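Ando Gripper Kit — student edition

Back in stock! We sold out in January when three school clubs ordered in the same week, and I've been packing boxes ever since. If you're on the waiting list, yours goes out first.

I'm Rosalie Grabner and I run the robotics club at Musiswood. Da-eun Seol drew up the first Ando for our club's kitchen challenge, where teams have to get an arm to open and close ordinary appliances. Everything we could buy was either a toy or way out of our budget, so she made one, and then other clubs started asking (which I did not see coming).

You get the gripper, two fingers, the wrist adapter, a bag of screws and a printed guide. You'll need your own arm and a laptop. The guide was tested on my 9th graders, who are not shy about telling me when a step makes no sense.

Price is $300 per kit. Clubs ordering 2 or more get free shipping. Part number is 1777 if your school office wants one for the purchase order.

Please don't pull on the wrist cable to move the arm. Teodoro Enriquez fixes our returns and he'd like fewer of them.

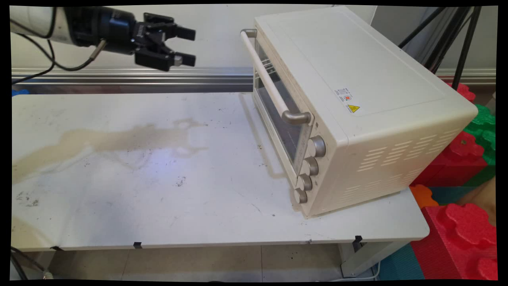 CLUB PROJECTS

Oven door, beginner level. Start with the fingers open and line them up with the door, then work on getting hold of the long handle. Leave the four knobs for later — they're a whole separate lesson, and my teams always want to skip ahead to them. Keep the oven unplugged the entire time, please! Lesson sheets come with the kit, and the Busirholm club has a Spanish set they're happy to share if you write to me.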